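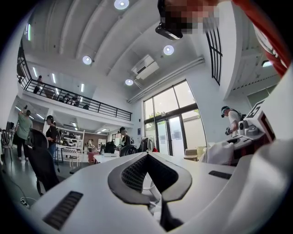

Does a high ceiling make an open-plan room noisier to work in?

It can, but in our data the distance between talkers mattered more than the height of the ceiling, and the shape of the ceiling mattered more than we had expected.

Figure 4. Tall open-plan room with a white ceiling crossed by broad curved beams.

4.2 Speech, distance and the ceiling

Most advice on open-plan rooms treats the ceiling as a flat lid. You choose a tile, look up how much sound it soaks up, and put that number into the model. The approach works well in ordinary offices with low ceilings, and we used it ourselves for the two smaller Hiltum rooms described in Section 3. A tall room with curved beams (Figure 4 gives an idea of the type) is a different thing altogether, and a much more interesting one! A curved surface can spread a voice out or gather it up, depending on where the talker stands and which way the curve faces, so two desks the same distance from a conversation may get very different amounts of it.

We measured at 40 listening positions in the main room at Irnard, the converted market building in Nostthorpe. A small loudspeaker at seated head height played a steady test signal, and at each position we recorded how much of it arrived and how long it took to die away. The loudspeaker was then moved and the whole set repeated, seven times in all. Xiaoqing Duan ran the evening sessions, when the ventilation was switched off, and Haoran Peng ran the daytime ones with the fans on and people at their desks. The two sets are kept apart in the analysis, as the fan noise covers up quite a lot of quiet speech and would otherwise make the room look better than it is.

The general pattern is easy to state. Speech levels fell with distance at nearly every position, and the fall was steeper where there were bookshelves or soft screens between the talker and the listener. What delighted us was the handful of positions that broke the pattern. Close to the north wall, voices from the far side of the room were louder than voices from halfway across it. People who worked there had known this for years. One of them told us she could follow phone calls from the kitchen area word for word, and when we stood at her desk so could we.

We had first put this down to the hard floor. Laying carpet samples along the path made almost no difference, however, and the effect only went away when we hung a sheet of felt under the beam overhead. This agrees with the argument made by Du, whose ray drawings predict a listening spot of just this kind wherever a beam curves down towards a wall. Our felt was a rough test, pinned up in an afternoon, and a proper trial with fixed panels would be very welcome.

The questionnaire tells a slightly different story. Of the 1259 replies collected across all the buildings, the most common complaint was being able to understand other people's words - plain loudness came well behind. Replies from the tall rooms were kinder than our measurements would suggest. Many people wrote that they liked the light and the feeling of space, and several who reported hearing every nearby conversation still gave the room a high mark overall. We can't say from this whether height makes noise easier to put up with, or whether people who dislike noise simply pick desks elsewhere. The question deserves a study of its own.

One practical point came up again and again. In the tall rooms, ceiling panels alone did little for desks within a few steps of each other, as the voice reaches the next desk directly long before the ceiling plays any part. Screens helped there, and so did turning desks so that neighbours didn't face one another. Panels earned their keep across the middle distance, where the direct sound has weakened and the reflected sound starts to take over. Section 4.3 looks at where that changeover happens in each room, and at how far it moves when the fans are running.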